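Undale Reading and Homework Rooms
Progress report to the Musteo Fund
Reporting period: second half of the grant year
Prepared by Raíssa Barbosa, program manager
12 Jan 2025

Summary

The three rooms covered by the grant (Undale, Plosthorpe and Rezende Street) stayed open through the whole period. Undale and Plosthorpe kept the hours set out in our application. Rezende Street ran on shorter hours until its heating was repaired and then went back to the full schedule. Visits across all sites came to 3206. We had 373 children and teenagers registered at the end of the period. Spending is within budget except for the transportation line, explained below.

Attendance

Undale is still the busiest room. Most children come straight from the elementary school and leave before dinner. The older group arrives later and mostly wants a quiet table and someone to check math. We moved the younger group's story hour to the front room so the two do not overlap, and complaints about noise have dropped off.

Plosthorpe grew faster than we planned for. The bus route changed in June and the stop is now across the street from the building, so families who used to drive to Undale go there instead. We have had a waiting list at Plosthorpe for the tutoring hour and have not cleared it. Drop-in use is not affected.

Rezende Street was weak for the first part of the period. The boiler failed twice and the landlord took longer than the lease allows to replace a valve. During that time we closed the upstairs room and ran one group downstairs. Numbers have come back since, though the teen group is smaller than before and some of those students have joined an after-school program elsewhere.

Tutoring

Reading support is working as described in the application. Each child in the reading group is heard for fifteen minutes per visit and the tutor writes one line in the child's folder. Folders are reviewed at the end of each school term. We changed the order of the book levels after tutors told us that the jump between the second and third sets was too steep, and bought an in-between set out of the materials line.

Math support depends on a small number of tutors who are comfortable with high school algebra. We lost one to a full-time job and have recruited a replacement who starts next month, once her background check clears. Until then Plosthorpe has math help on alternate weeks only.

Equipment and rooms

The materials line paid for shelving at Plosthorpe, replacement chairs at Undale, and headphones for all sites. Desktop computers were already in place before the grant and are used for school assignments and typing practice. The printer at Rezende Street was past repair and we replaced it with a used one.
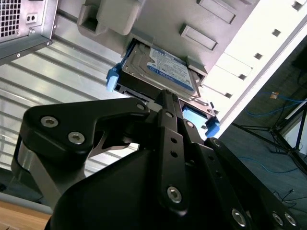 Computer tower, equipment section.

The shelving order came in two deliveries and the second was short by one unit. The supplier credited us and we used the credit for book bins. The chairs at Undale are stackable, which lets the front room be cleared for story hour in a few minutes.

Budget

Staff costs are on target. Materials are slightly under and we expect to spend the remainder on spring workbooks. Transportation is over by $2000. When the upstairs room at Rezende Street was closed, we paid for a van to take the overflow to Undale, and we kept it running until the repair was signed off. We have asked the landlord to cover part of this and have had no written answer. If he declines, we propose moving the amount from the events line. We would like the Fund's approval for that in the next quarter.

Staffing

The site lead at Plosthorpe went on leave and the assistant lead has been covering. Her hours were raised to match the work and will go back down when the lead returns. All staff completed the required first aid refresher. Two new tutors still need the child safety training and will not work alone with a group before they have done it.

Issues carried forward

The waiting list at Plosthorpe is the main one. We can add a second tutoring hour if the math position is filled and if the building owner agrees to the later closing time. The lease at Rezende Street comes up for renewal this year and the heating history will be part of that discussion. We are also behind on the parent survey. Paper copies went out late and the return rate at Undale is too low to report on, so we plan to repeat it at pickup time.

Next period

Open the second tutoring hour at Plosthorpe
Complete the parent survey at all sites
Buy spring workbooks
Settle the transportation overspend with the landlord or by transfer
Send the Fund a short note on the Rezende Street lease before anything is signed

Receipts and the attendance sheets by site are attached separately.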